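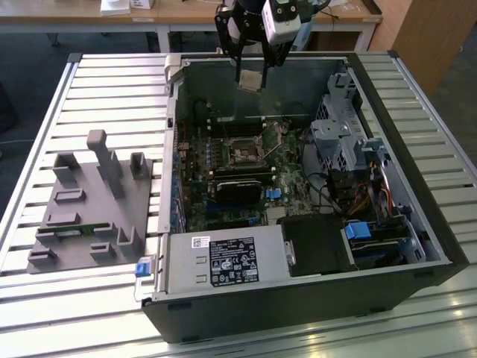 ## Quiet tower notes, May

Picking this up again after the long gap. The aim hasn't changed: a tower for the listening room that you can sit next to with a quiet recording on and forget about. We have one (the Nerko, the grey one with the scratched foot) that is nearly there, and I want everything I've learnt on it written down before I start on the next and muddle the two up.

First, the good news! The hum is gone. I've been chasing that hum since the Nerko came in, and I had blamed the power supply, then the case fan at the back, then (for a whole afternoon) the bench. It was the hard drive. The drive itself is perfectly healthy and not even loud if you hold it in your hand, but screwed tight into its metal tray it turns the entire case into a drum skin. You can feel it with a fingertip on the side panel, strongest a hand's width up from the bottom and fading towards the top.

What I did:

- took the drive out of the tray and laid it on a folded tea towel on the bench, still cabled up
- powered on, listened. Hum gone, just the faint whirr of the platters
- put it back in the tray with screws finger tight. Hum back, a bit lower in pitch
- hung it in the upper bay on loops of elastic cord. Hum gone again

The elastic is the plain round sort from the sewing drawer. I crossed it over itself so that each corner of the drive sits in its own little cradle. It looks daft and works brilliantly. Two cautions for anyone copying this: the drive mustn't be able to touch the bay walls if somebody knocks the case, and the machine has to travel with the drive taken out. I've stuck a label on the lid saying so.

### Fans

The old rear fan was a Duan and I'd like to be fair to it, it's a decent fan that has done years of work. At full speed it just moves a lot of air and you hear the air. Turned down it gets a tick, once per turn, which I find far more annoying than the rush. Diễm Cao can't hear the tick from the sofa. I can hear it from the corridor.

Swapped it for a Remel. Readings from the board, lid on, room door shut:

| Setting | Speed (rpm) | What I hear at the chair |
|---|---|---|
| Remel, lowest it will start | 600 | nothing, even with my ear turned to it |
| Remel, where I've left it | 856 | a soft breath if the room is dead silent |
| Duan, turned right down | wouldn't hold steady | tick |

The odd number in the middle row is just where the slider landed when I stopped hearing a difference in temperature. I tried to tidy it up to something rounder and there was a little resonance waiting just above, a sort of "oooo" that came and went, so I slid it straight back. I'm rather pleased with that. It's worth sweeping slowly through the range with every new fan, and going down as well as up. The "oooo" was much clearer on the way down.

Rubber mounts instead of screws for the Remel. They are a pain to pull through. Tip from Radwa El Fassi: a drop of washing-up liquid on the tail, pull with pliers in one smooth go, and only trim the tails once you're certain. I trimmed too early on the first one and had to dig it out with a pick.

### The grille

This was the surprise of the week. The stamped grille behind the rear fan was making more noise than the fan! Hold the fan in free air and it's silent at any speed I'd want to use. Put it a few millimetres from those punched holes and there's a hiss. Radwa had said as much when we did the first machine and I nodded and ignored it.

I haven't cut the grille out yet. For now I've put a spacer ring between fan and panel, made from the frame of a dead fan with its blades and struts snipped out. The gap calms the air down a good deal. Cutting would be better still, with a wire guard in its place so nobody loses a fingertip, but I want the tin snips sharpened first. Strip everything out of the case before any cutting. Metal filings and circuit boards don't mix and I'm not going to trust a vacuum cleaner to get the last of them.

### Damping sheet

Korkmont sent the heavy sheet we asked for. It's dense, bends round a corner without cracking, and cuts cleanly with a fresh blade. (A blunt one drags and you get a furry edge.) My notes on putting it up:

1. Wipe the panel with spirit and let it dry properly. The first piece I did in a hurry and it peeled by the next morning.
2. Cut a paper pattern. Mark where the panel hooks slot in and keep well clear, or the side won't close.
3. Peel back a finger's width of the backing, line up one edge, then roll the rest down with a wallpaper roller.
4. Leave the panel flat with a weight on it overnight.

Tap test before and after: the bare side panel rings, a proper tinny bong. With the middle covered it goes "tup". I covered the centre of the panel and left the edges bare, and I can't hear any gain from going right to the edges. That's good, as it leaves enough sheet for the top.

One thing I got wrong in my earlier notes and want to correct: this sheet doesn't soak up noise. It stops the panel from shaking. A hiss that's already inside the box will come out through every hole it can find, sheet or no sheet. So the order matters, quieten the sources first, then deal with the panels. If I'd stuck the sheet on at the start I would have been disappointed with it and blamed Korkmont.

### Dust

Cleaned the filter with a soft paintbrush, outdoors, then lukewarm water, then a day on the windowsill. A clogged filter makes the fans work harder, and with the speed fixed like ours the inside simply gets warmer. I'd like us to get into the habit of doing it whenever the listening room gets hoovered. Hold the fan blades still if you use the air can. Letting them spin up is fun, I know, but it's hard on the bearing.

### Heat check

Closed everything up, played the long test folder with the machine doing its backup at the same time, and left it from after lunch to 4.30. No complaints from it at all. The temperature climbed for the first stretch, then settled and stayed put. The drive in its elastic runs a touch warmer than it did in the metal tray, as you'd expect with nothing to carry the heat away, but well inside what its label allows. I'll look again when the weather turns properly hot.

### Listening

Evening, heating off, fridge in the kitchenette unplugged (PLUG IT BACK IN, we've been here before). Diễm Cao in the chair, me working the power button behind the screen so she couldn't see which way it went. She got it right a few times and then told me she was going by the click of the button! So we did it again with me pressing the button each time and sometimes leaving the wall switch off, and after that she was guessing. She did pick up a faint chirp from the drive when the backup started. I heard it too once she'd pointed it out, and now of course I can't stop hearing it.

The chirp is the heads moving. Elastic won't cure that. Options: move the backup to the small hours, or put the music on a solid-state drive and keep the spinning one in the store room at the end of a network cable. I much prefer the second. The run to the store room is short and there's already a hole through the wall for the old speaker wire.

### To do

- ask Radwa whether the tin snips are hers or the workshop's
- sweep the second Remel through its range before fitting, up and down
- measure the store room cable run
- more rubber mounts, I'm down to the ones I spoiled
- try the spacer ring on the front intake as well, there's room if the filter clips move
- write to Korkmont and ask whether the sheet comes in a thinner version for the top panel, where the catch is tight
- fridge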